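Notebook, Grudau bench, August
Entry started 4:40 pm, finished after dinner

Good day! The relabeling idea works, or works well enough that I want it written down before I start fiddling with it.

Background for whoever reads this next. Our desk-tidying policy (Akanda, the small one) has been trained on hand-held gripper demos, and the weak spot has always been the last few centimeters before contact. It gets to the object fine. Then it dithers. It closes early, or it creeps forward and shoves the thing, or it hovers there like it's waiting for permission. I'd been blaming the image encoder for months and I now think I was wrong about that.

What I noticed last week, going through clips by hand: people pause. Nearly everyone who holds the gripper slows down right before closing, checks both fingers, then squeezes. In the action labels those pauses are a run of near-zero motion with the width wide open, and the policy sees a lot of frames that say "object between fingers, do nothing." So of course it hovers. We taught it to.

The fix is almost embarrassingly small. For each demo I find the closing event from the width signal, walk backward to where the hand was last moving at normal speed, and compress everything in between. I don't throw the frames away. They stay in, but the action target for each one is taken from further ahead in time, so a frame from the middle of the pause gets "start closing" as its label. I'm calling it pause folding until someone comes up with a better name.

Settings for today's run:
Demos: 3277, all hand-held, same split as the Stokisness run
Policy: unchanged, same seed, same number of steps
Lookahead inside a pause: 20 frames max
Lookahead elsewhere: none
Speed threshold: the one already in the Floslow config, didn't touch it

I wanted only one thing different from the old run, and for once I managed it (I did have to revert a crop change I'd forgotten about, so check your branch if your numbers look odd).

Results on the robot, small objects on a desk. The hovering is mostly gone. You can see it without any plot: the arm comes in, the fingers go either side, and they close. No little shuffle. I laughed out loud the first time. The old checkpoint, run back to back on the same layouts, still did its shuffle on nearly every approach.

It isn't all solved. Rounded things are still the hard case, and the mouse is the one I keep coming back to. It's smooth, it has no flat side to speak of, and if one finger touches before the other the whole thing slides. The folded policy closes with more confidence, so when the centering is off it pushes harder than before. We had 7 failures on the mouse and every one of them started with the object sitting nearer one finger. None on the marker, which surprised me, I expected the marker to be worse.

So the next question: were some of those pauses useful? I went back to the mouse demos and I think there are two kinds. In one the hand just stops. In the other it is still moving sideways by a tiny amount, recentering, and my speed threshold is too coarse to tell them apart. Folding the first kind is right. Folding the second kind throws away the correction, and that's the one part of the demo we'd most want the policy to copy. Very pleased to have found this, it explains the failures neatly and it's cheap to test.

To try:
- split the speed into the component along the fingers and the component across them, fold only if both are low
- keep the mouse demos with visible off-center starts as their own small eval set
- record more of them, on purpose, with the mouse closer to one side and then the other
- rerun with a shorter lookahead, in case 20 is just greedy
- leave the messy background alone, I'd like the clutter in there

Compute: the relabel pass itself takes roughly a coffee. Training is overnight as usual. I cut the log interval to every 1000 steps and the disk is much happier, please leave it there.

Small thing for the recording side. Tell people they don't have to be careful. I think our instructions made the pauses worse, there's a line in the sheet about "confirm alignment before closing" and everyone obeys it. I'd like a batch with that line removed and compare pause lengths.

Started the split-speed version at 9. Fingers crossed, will add the curves tomorrow.
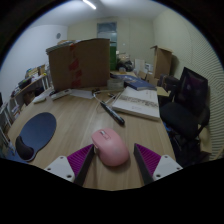 Mouse between the open fingers, nearer the left one. The off-center case for the new eval set.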